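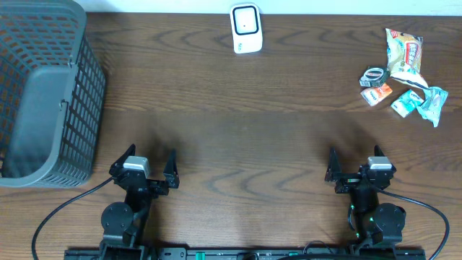

Progress report, Husville alcohol day program
December 11, 2024

The program took in 24 new clients this quarter, most referred by their family doctor. Four left before the end of week two. We phoned each of them and two have booked a return interview.

Evening groups now run at the Matar Street centre as well. Demand for the later session is higher than we budgeted for, and we spent around $800 more on counsellor hours than planned. Ilídio Carvalho is covering the extra shift until February.

The family support sessions have not started. We are still waiting on a room.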